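Graseo 158 bilge alarm, reviewed after a season aboard

The Graseo 158 is a float-switch bilge alarm for small passenger boats and workboats. Ours went into the engine space of the Mestent, a wooden harbor launch licensed for 30 passengers. It replaced a Bikmont unit that had corroded at the terminals.

Installation took one afternoon. The bracket holes are slotted, so the float height can be set after mounting. Cable entry is through a single gland on the underside. 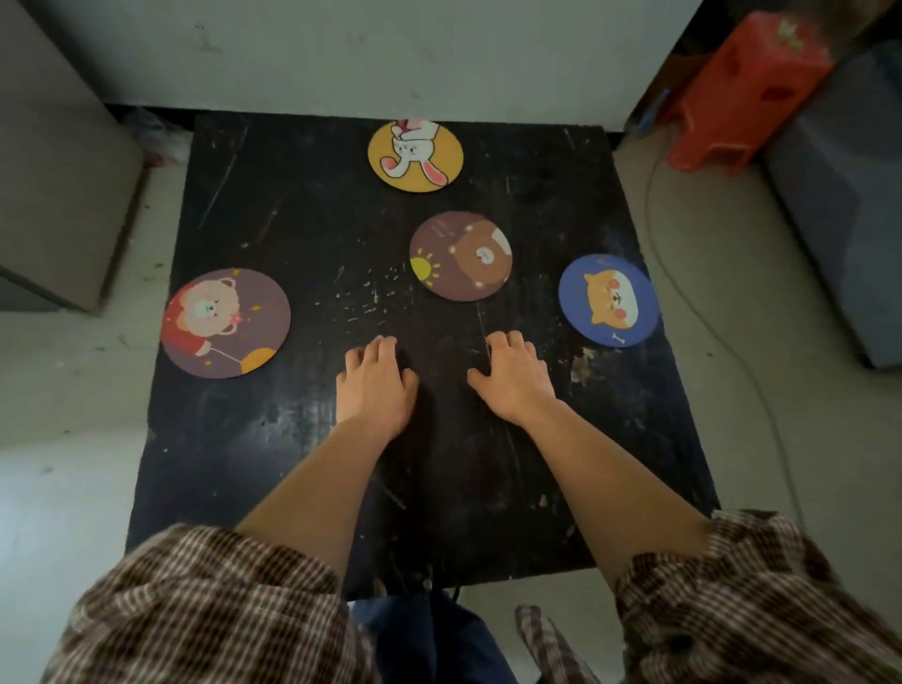
The horn is loud enough to hear at the helm with the diesel at 3,000 rpm. The panel lamp is weaker and washes out in direct sun. There is a test button, but it checks only the horn circuit. To prove the float you still have to lift it by hand, and we do that before the first trip of the day.

False alarms were the main fault. In a short beam sea the float tripped repeatedly until we set the delay to its longest step. The manual covers this in one line. 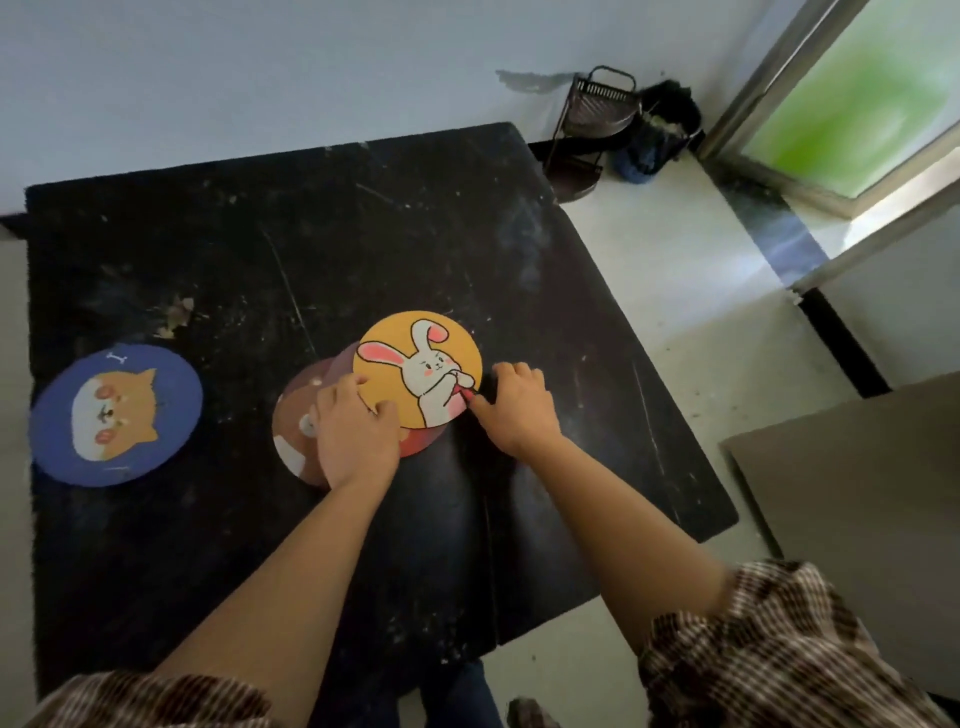
Boglárka Sárközi writes that on the Boros the longest delay was still too short, and that a baffle around the float cured it. She would also fit a second float aft. The 158 accepts two, wired in parallel.

We will add the baffle in August. The backup battery has not been tested yet.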